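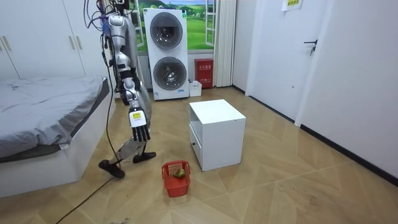 The bedroom set at Stunwood, basket on the floor by the white cabinet

How varied do the start positions need to be when recording a basket task?

Posted by stunwood_evenings, May 2023

Hello all, and sorry in advance for the length of this. We've been recording examples for a humanoid in a mocked-up bedroom (bed, wardrobe, washer-dryer, little white cabinet with a drawer, the usual) and the job is all to do with a red plastic basket: things go in it, it gets picked up, it gets put down somewhere sensible. A person drives the robot for every example, and afterwards the recordings go into Grollby, our labelling tool, where one of us watches each one through and marks it keep or bin.

We have 3,925 recordings so far and have kept 2,551 of them, which felt like a lovely big number until we trained on it. The policy is really rather good when the basket starts where we tend to leave it, and hopeless when it doesn't. It reaches for the spot where the basket would have been, closes its fingers and carries on as though all were well!

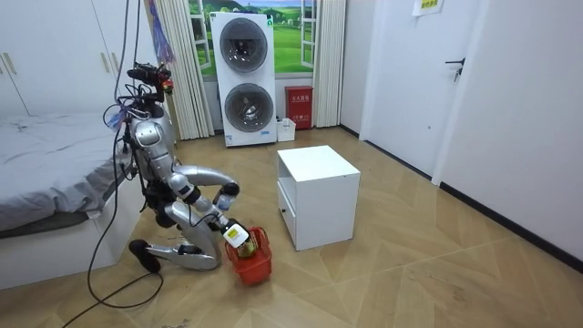
Bottles have been the other headache. Our drivers each have their own way of doing them, some always one at a time and some with a bottle in each hand, and I can't decide whether to force everybody into one style or leave them be. I'd also love to know whether people move the furniture between recordings or only the small things. Our cabinet is light enough to shift, but every move means checking the fixed cameras again, and that eats the afternoon. Any thoughts very welcome, even if it's "start again".

3 replies 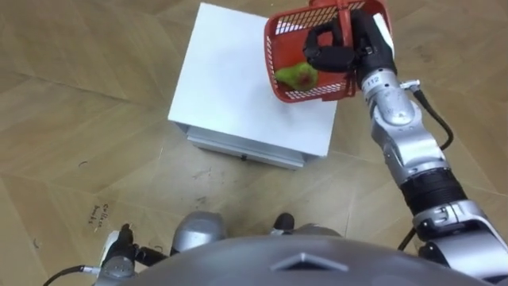
Eren Workshop

Please don't start again, you've got plenty to be getting on with. We had much the same trouble last November and the cure was dull but it did work. We made a sheet of 23 starting places for the basket, shuffled it, and the driver had to take whichever came next, like it or not. Left to themselves people put the thing down wherever is handy for the following go, and they don't know they're doing it.

Turn the basket as well as moving it. A handle that always lies the same way teaches the hand one grip and no other, and then somebody leaves it folded to the other side and you're back to fingers closing on air. I'd change what's inside too. A single piece of fruit rolls into a corner when the basket tips, and the model ought to see that from the head camera plenty of times so it doesn't fret over it.

On the bottles, keep both styles, but give them different labels in Grollby so you can train on one alone if the mixture turns out muddled. I was very much against this when a colleague suggested it and I've come round completely.

zomico_user

we only move small things, furniture stays put. works ok for us. what batch size are you using?

parquet and patience

I'd like to stick up for looking at what you've already kept before recording anything more, as it costs you nothing but an hour and a pot of tea. Pull the first moment out of every kept recording and lay them all side by side. We do ours in Zomico, though any contact sheet will do.
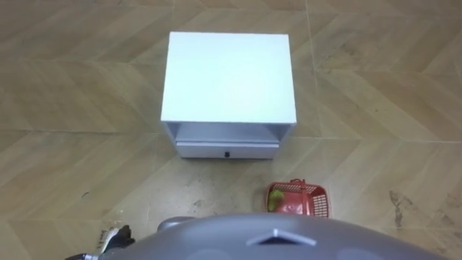

Starting positions bunch up far more than you'd think, and the head camera is the best place to spot it, as that's the view the policy has to work from. Sort by where the basket is in relation to the cabinet. If you find stack after stack with it on the floor just in front and off to the right, close in by the robot's body, then you know which side to fill in. Have a look at the floor as well, while you're there. A big dark stain out to the right of the basket, or smudges in front of the drawer, can become a landmark for the model if they're there every single time, and it will quite happily steer by a dirty mark. We mopped halfway through a project once and lost a week's good temper over it.

As for the cabinet, I'd move it, but only a little and only at the start of a session, so you check the cameras once and then leave them alone. 2 moves a week was plenty for us. Do let us know how you get on, and if you can bear to share your keep-or-bin rules I'd be ever so interested, because we still argue over whether a dropped bottle that gets picked up again ought to count.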